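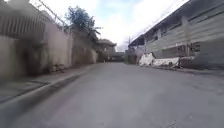

Last updated: 21 March 2021

Print this page | E-mail this page

Street and frontage works: boundary walls, curb and drainage

The condition survey of the service street between the Telitz yard and the Rutherford end has been completed and the notes passed to the property owners. The survey covered the asphalt, the curb and sidewalk, the boundary walls and the fittings attached to them. Interiors and roofs were outside its scope.

Pavement. The asphalt is worn but serviceable over most of its length. Wear is heaviest along the middle, where the surface has gone lighter. Patches of a different shade are mostly old repairs and utility cuts and were sounded with a hammer. Two of them gave a hollow return and will be cut out square, primed and refilled. The remainder need no treatment. A full overlay was priced and rejected, as it would raise the road against the curb and reduce the height left to carry runoff. Crack sealing will be limited to openings wider than a quarter of an inch.

Curb and sidewalk. The curb line is sound. Joints between the curb and the asphalt have opened in places and let water into the base. These will be raked out, dried and filled with a hot-applied sealant. Sidewalk slabs with a lip greater than half an inch will be ground, not replaced. Residents should expect dust on the days the grinder is in use and are asked to keep street-side windows closed.

Walls. Staining of the concrete is the item raised most often in correspondence. It runs in vertical streaks and is darkest low down, a pattern usual where rain washes over the top of a wall without a drip edge.

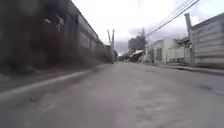

Most of it is surface growth and soot held in the texture of the finish. High-pressure washing is not recommended. On rough render it opens the surface, and the stain comes back faster and deeper. The method agreed with Cluvlow, who hold the cleaning contract, is a biocide applied by low-pressure spray, left for 14 days, then brushed and rinsed at garden-hose pressure. A trial panel 9 feet wide will be treated first and left through one period of rain before the rest is started. Where streaks begin at a fitting, the fitting is to be taken off, the hole sealed and the fitting put back on a gasket. Cleaning without that step would be wasted.

Cracks in the render finer than a credit card edge will be left alone. Wider ones will be filled with a flexible mineral filler. The walls will not be painted this year. Paint over damp concrete blisters, and moisture readings taken at the base were too high.

Railings and wire. Bars and fixings along the wall tops will be checked by hand for movement. Rust at the feet of the uprights is to be wire-brushed and coated with zinc-rich primer. Security wire is the responsibility of each owner, and loose strands should be retensioned or removed before the crew arrives.

Metal fencing. Owners of corrugated sheet fences are reminded to check for missing screws and for sharp lower edges on the street side.

Work is scheduled for April, starting at the Telitz end. Parking will be suspended over 100 feet at a time, and vehicles left inside the marked length will be moved to the Plollness lot. Please keep the gutter clear of loose debris, which ends up in the inlets.

Contact the works desk | Copyright Telitz Property Owners' Newsletter | Back to top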